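# Sloped Bins for Mixed Small Goods

A mixed bin is any open container that holds small items with no common shape, size or use. Most households have one by the door. Most repair shops, school offices and thrift stores have several. The usual advice is to get rid of them and give every item its own compartment. I think the advice is wrong for quantities below a certain level, and that the shape of the container matters more than the number of compartments in it.

The argument for compartments rests on retrieval time. If each class of item has a place, the hand goes to the place and the search is over. This holds when the classes are stable. Screws are stable. A parts room with 4000 screws in it should have drawers, and the drawers should have labels. But the contents of a mixed bin are mixed by definition, and next month's contents will be different again. At the Drarnwood thrift store, where I sorted donations for two winters, the front counter had a divided tray with a printed label on each section. By September the section marked for keys held a tape measure and a doll's shoe. The labels had become false, and a false label costs more time than a missing one.

The second cost of compartments is the decision at the point of drop. A person holding an unclassifiable item in front of a divided tray has to classify it. Usually the item is put down next to the tray. The tray stays tidy and the counter fills up.

So keep the bin, and look at its geometry. Three properties matter: wall angle, depth and floor area per item. Vertical walls are the standard because they stack and ship well. They are poor for access. The hand has to come straight down, the knuckles meet the wall, and anything lying along the base of it has to be dragged toward the center before it can be lifted.

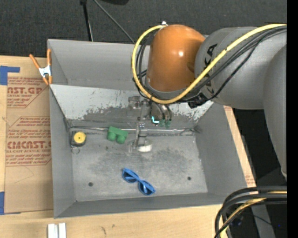

Wall angle is the property I would change first. A wall that leans outward gives the fingers room to get under an object from the side. It also lets light reach the base of the wall, where a vertical wall puts a shadow. Sheet metal is the right material for it, in a dull gray, and scuffs on it should be ignored. A gray floor makes nearly every consumer product stand out: a pair of blue plastic sunglasses, a green toy block and something round and yellow can be told apart on it from several feet away, with no label for any of them. The same items on a patterned liner would take a second look. Color contrast does the work that labels were supposed to do, and it does not go out of date.

Depth should be no more than the length of a hand. Deeper bins allow layers, and a layered bin is a different device with different problems. In a single layer, everything is visible and search is done by eye. Add a second layer and search is done by stirring, which also moves the items that had already been seen. The Dewan office supply catalog lists its deep tote as the "high-capacity" option. Capacity is the wrong quantity to maximize. A bin that fills quickly gets emptied, and emptying is the only maintenance a mixed bin needs.

Floor area follows from the same reasoning. I use a simple limit: if two items must be moved to reach a third, the bin is full. A count does not work as a limit, as a pair of glasses takes up far more floor than a block or a cap and can't be stacked on anything without risk to the lenses.

There are objections. Sloped walls waste shelf space, and this is true. A row of flared bins holds less than a row of square ones on the same shelf. For storage that is a real loss. For a working bin on a table -- one that is reached into many times a day -- shelf density is irrelevant. The Eltunbridge school office keeps its lost-and-found in square tubs under a bench, stacked 3 high, and students stop looking after the first tub. The space has been used very efficiently.

The other objection is noise. Metal rings when things are dropped in it. The common fix is a felt or foam liner, and I advise against it. Liners hold grit, they curl at the corners, and small flat objects slide under them. A rubber pad glued to the outside of the floor deadens most of the ringing and leaves the inside bare.

Clarent makes a flared steel tray that comes close to what I have described, though its rolled rim is too thick to take a small clip or clamp. I would accept a thinner rim with the edge folded over once. The price is also higher than it should be for one piece of bent sheet, and a local shop with a brake can make one to any size from a paper pattern.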